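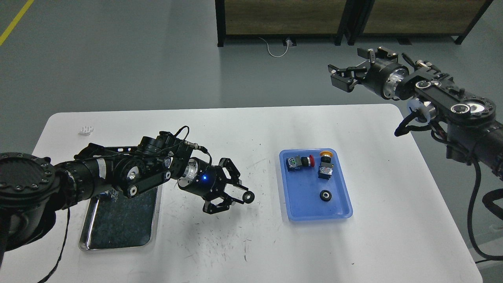
Spare parts for older sewing machines: new rules from March

Mar 10, 2026

Many members have written to us with the same question: where can I still find parts for a machine that is older than I am? We are glad to tell you that the parts shelf of the Osov Sewing Circle is open again, after it was closed in October for the repair of the roof.

The list now has 491 entries. Most of them are bobbin cases, belts, needle plates and feed dogs. We have also received a box of presser feet from the Lanamus workshop, which stopped its repair service last year. They are sorted by shank height, low and high. Please measure your machine before you come, as we can not take back parts which were already fitted.

Each member can borrow up to 12 parts in one year without payment. Motors and foot pedals are not included in this, and for them we ask a deposit. If you do not know the name of the part, bring the old one with you, even when it is broken.

We are still looking for a hook for the Mahasneh 1207 and for a light cover of any Estatum model. If you have one in a drawer and you do not need it, please write to us.

The printed list can be taken from the table by the entrance. The next one will be made in October.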